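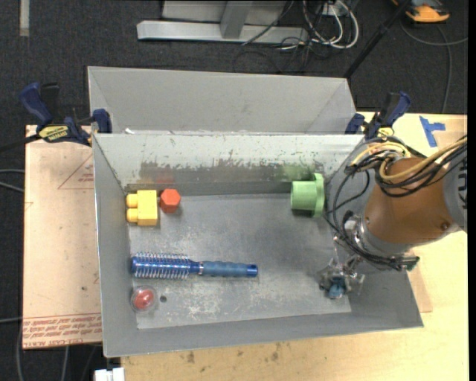 What sets the final texture of a fillet baked in a closed parcel?
Core temperature and time at temperature. The wrap controls moisture loss at the surface and has little effect on the centre.

Speaker notes, parcel and covered-tray cooking
Revised February 1, 2019

Slide 2. Scope
Closed-parcel baking of portioned fish and root vegetables in domestic ovens. Steam ovens are excluded. Commercial combi units get one line on slide 9. Say so early; it came up in questions at Lynch in November.

Slide 3. Test kitchen
All bakes done in the Lynch kitchen in a Draklow wall oven, fan on, middle rack. Probe through a small hole in the parcel, sealed with a fold of foil. 836 bakes logged. 113 discarded for probe slippage or a split seam. Do not read the table aloud.

Slide 4. Heat transfer in the parcel
Foil in direct contact with the tray conducts. Foil standing off the food leaves an air gap, and the gap slows things down until it fills with vapour. A tight parcel and a tented parcel of the same weight will finish at different times. Recipes seldom say which they mean.
Pause for the graph. The flat section on the tented curve is the gap filling. The tight parcel has no flat section.

Slide 5. Added liquid
One tablespoon of stock or wine is enough for a single portion. Beyond three tablespoons the underside poaches and the flavour goes into the liquid. Fine if the liquid is served as a sauce. Poor if it is tipped down the sink.
Butter: under the fish it limits sticking, over the fish it carries the herbs. No measurable change in cooking time from either.

Slide 6. Vegetables in the same oven
The main scheduling problem. Sweet potato cut to two centimetres needs longer than any portion of fish on the list. Start the tray first, uncovered, oiled, in one layer. Crowding gives grey, soft edges.
Mushrooms release water. Inside the parcel, slice them thin and count them as part of the liquid. On the tray, leave them whole and put them in late.
Capsicum tolerates almost anything.

Slide 7. Paper against foil
258 paired bakes using Citari parchment and standard kitchen foil, same fish, same weight, same rack position. Paper browned at the folds and lost slightly more moisture. Tasters preferred paper for lemon and other acidic fillings. For plain butter and herbs they could not tell the two apart.
If asked about lining foil with paper: it works, and it was not part of the paired set.

Slide 8. Resting
Leave the parcel shut for three minutes out of the oven. The core keeps climbing. Opening it at once stops most of the rise and lets the steam off towards the cook's wrist, so open the far side first.
The Skoltadetti recipe cards give no resting time. Add the minutes to the card by hand before copying.

Slide 9. Larger batches
Catering run of 208 portions over two services. Outer parcels on each tray finished ahead of the centre ones. Rotating trays at the halfway mark closed most of the difference. Combi units: lower fan speed, same times.

Slide 10. Handout
Times by thickness, measured at the thickest point. Weight is a poor guide and has been taken off the sheet. Thin tail pieces get folded under to even them out.
Handouts are in the blue folder, metric only. Questions until the room is needed.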